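Drorkitz passes 3259 recordings in glove-sorting project

Robotics firm Drorkitz has logged 3259 recordings for a system meant to learn how to sort and pack clothing, and plans to keep its Grevard workshop collecting until the end of April.

Operators work at a table with a hand-held gripper in each hand, picking up gloves and mittens and placing them in an open box. Each recording runs for 30 seconds, and items are rearranged between takes so the system doesn't learn a single layout. 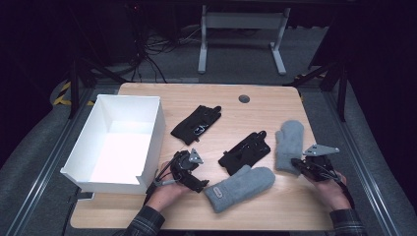 Soft items have been the slowest part of the job, said Salamatu Afolabi, who runs the sessions. "A mitten folds differently every time you grab it," she said. "We need plenty of examples of the same mitten before we move on to the next one."

Of the recordings made so far, 1156 have been checked and labelled. Takes where an item is dropped are kept – they are tagged separately and used to teach recovery.

Gunnlaugur Mogensen, who handles the training side, said a first version of the system would be tested on 50 items it has not come across before. No date has been set for the test.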